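Von: Elvia Medrano
An: Liste Aufenthalt & Familie
Betreff: Re: Neuer Pass, alte Aufenthaltskarte – was zuerst?
Datum: 7. September 2021

Hallo Essam, hallo zusammen,

> Am Sonntag schrieb Essam Mansour:
>
> Mein Pass läuft im Dezember ab, die Aufenthaltskarte ist noch deutlich
> länger gültig. Auf der Karte steht aber die alte Passnummer. Muss ich die
> Karte neu beantragen, bevor ich wieder reise? Und darf ich in der
> Zwischenzeit mit beiden Pässen fahren? Beim Konsulat heißt es, der alte
> Pass werde eingezogen.

wir hatten im Frühjahr denselben Fall mit dem Pass meines Mannes. Ich schreibe auf, wie es bei uns gelaufen ist. Andere Ausländerbehörden machen manches anders, also bitte vorher bei eurer nachfragen.

## Pass

Den neuen Pass haben wir beim Konsulat beantragt, Wartezeit für den Termin 6 Wochen. Danach dauerte es noch einmal 16 Tage bis zur Abholung. Den alten Pass wollte man zunächst behalten. Wir haben am Schalter schriftlich darum gebeten, ihn entwertet zurückzubekommen, und das ging dann auch. Falls das bei dir nicht möglich ist, lass dir wenigstens eine Bescheinigung geben, auf der beide Passnummern stehen. Vorher alle Seiten kopieren, auch die leeren.
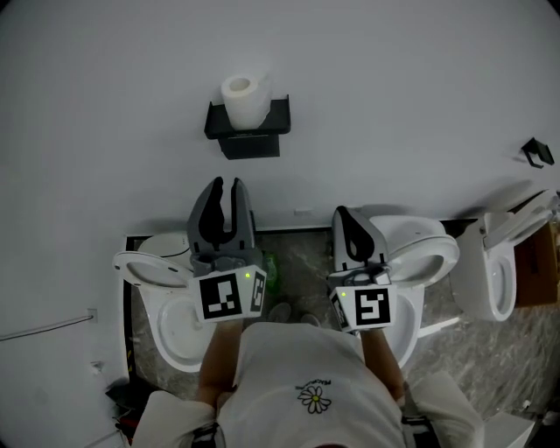

## Aufenthaltskarte

Die Karte selbst blieb bei uns gültig. Die Sachbearbeiterin wollte die neue Passnummer trotzdem in der Akte haben und hat uns eine neue Karte bestellt. Mitzubringen waren:

- neuer Pass, dazu der alte oder die Bescheinigung
- ein biometrisches Foto
- Meldebescheinigung
- Heiratsurkunde mit Übersetzung (lag eigentlich schon in der Akte, wurde aber noch einmal verlangt)

Sadia Gondal hatte hier auf der Liste geschrieben, bei ihr habe eine E-Mail mit Scan genügt und es sei nichts neu gedruckt worden. Das scheint also vom Amt abzuhängen. Bis zur Ausgabe der neuen Karte vergingen bei uns rund 3 Wochen. Die alte durften wir so lange behalten und haben sie erst bei der Abholung abgegeben.

## Reisen in der Zwischenzeit

Wir sind in dieser Zeit einmal geflogen, mit neuem Pass, entwertetem altem Pass und alter Karte. An der Grenze wurde die Nummer verglichen, dann der alte Pass verlangt, danach konnten wir weiter. Am Check-in hat es länger gedauert, dort musste erst jemand telefonieren. Ich würde also mehr Zeit einplanen und die Heiratsurkunde ins Handgepäck nehmen.

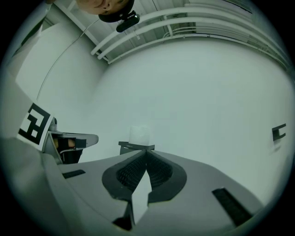

Ob es nur mit der Bescheinigung vom Konsulat genauso geht, kann ich nicht sagen. Wenn du erst im Januar wieder fahren musst, würde ich die neue Karte abwarten und mir die Diskussion am Schalter sparen. Den Antrag beim Konsulat würde ich aber jetzt stellen, vor den Feiertagen sind die Termine bei uns immer schnell weg gewesen.

Noch zu der Frage von Diệp Quan von letzter Woche: Die Gebühr für die neue Karte mussten wir am Automaten im Erdgeschoss zahlen, nur mit Girokarte. Die Quittung bitte aufheben, sie wird bei der Abholung noch einmal verlangt.

Essam, schreib bitte kurz, was deine Behörde antwortet, dann nehme ich es in die Sammelseite auf.

Viele Grüße
Elvia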